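Skovside tableware range: progress report
18/07/2024
Prepared by Jeferson Camargo for the Nambiar design fund

The second instalment went on pattern work and sampling. Of the 4 surface designs proposed in March, 2 are finished and licensed to Imari for mugs and side plates. The fern pattern needed redrawing — the repeat did not meet cleanly at the handle — and the revised artwork went to the factory last week.
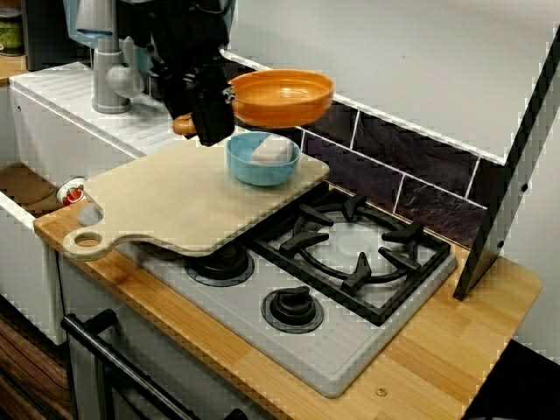 Viltutska has agreed to stock the first run of 600 mugs, with 300 side plates to follow once the glaze colours are signed off. The green still fires too dark. A third test is booked and we have kept money back for one more if needed.

Spending is within budget apart from carriage on samples, which cost more than we allowed. We have moved the difference from the printing line.

Still to do: packaging text, the royalty schedule with Imari, and the remaining designs. The heron is drawn but not coloured. Work on the border pattern has not started, and we ask that its deadline be moved to the next reporting period.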